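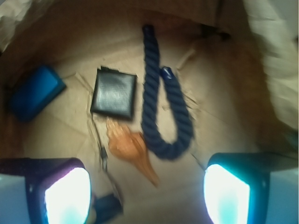 Ticket 413: gripper lags behind leader arm during remote-control demonstrations
Project: Dunton bin picking
Site: Correia
Opened: June 21, 2019
Priority: normal
Status: open

Symptom
When a demonstration is recorded by remote control, the fingers close late. The arm joints follow the leader without visible delay. The operator squeezes, sees no movement, squeezes harder, and the gripper then shuts further than intended. Soft items such as the twisted rope tolerate this. The shell and other hard items get pushed across the paper, and the take has to be thrown away.

Steps to reproduce
1. Start the Flilgate recorder, left and right views on.
2. Move the leader arm over the bin and hold still.
3. Squeeze and release the leader handle at an even pace.
4. Compare the commanded and measured finger positions in the log.

Expected: measured position trails the command by no more than 28 ms.
Seen: 90 ms at the start of a session, growing with each take.

Checked so far
Leader handle calibration redone, no change. Gripper driven straight from the Bretov console, no lag — so the motor and its gearing are not suspect. Recorder restarted between takes: lag drops back to 90 ms, then climbs again. Camera streams switched off: lag is still there at the start but no longer climbs.

Hand-guided demonstrations (arm limp, operator moving it directly) are not affected, as the finger position is only read and never commanded. 17 takes were recorded that way with the same items in the bin and all of them replayed cleanly.
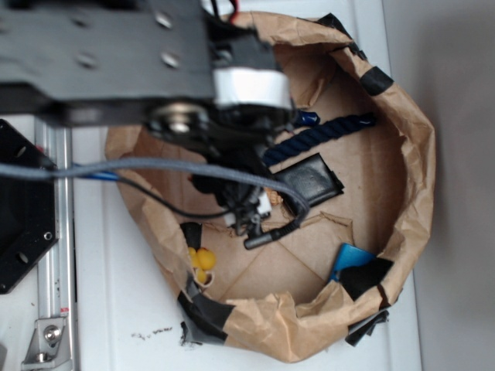

Reply from Flilgate support: the gripper command shares a queue with the camera writer in your recorder version. Please set the queue length to one and move the gripper to its own thread, then send us the log from a fresh session.

Update
Queue length set to one. The climb is gone with the cameras on. Starting lag unchanged at 90 ms. Separate thread not yet tried — the option is greyed out in the settings page. Log attached, waiting for advice on how to enable it.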